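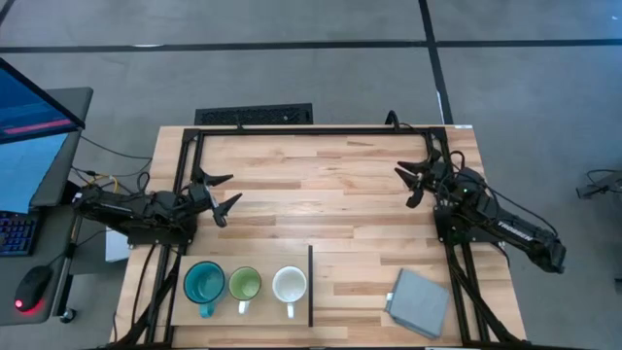

I went to the Terkon open day on Wednesday, August 11, 2021, mostly for the furniture, and the Gulimholm building has plenty of it! My favorite was a butcher-block tabletop, all strips of pale cream and tan with darker brown pieces scattered through - I'd put one in my kitchen tomorrow if it fit through the door. The smooth grey floor sets it off nicely, too.

The tour took 60 minutes and we were split into groups (mine was Bravo, the slow one, because I kept stopping to look at wood grain). After that there was coffee, plus a talk on oiling tops that ran long but was worth it. Parking was 4 dollars, cash only. They do it again in March and I'm already signed up.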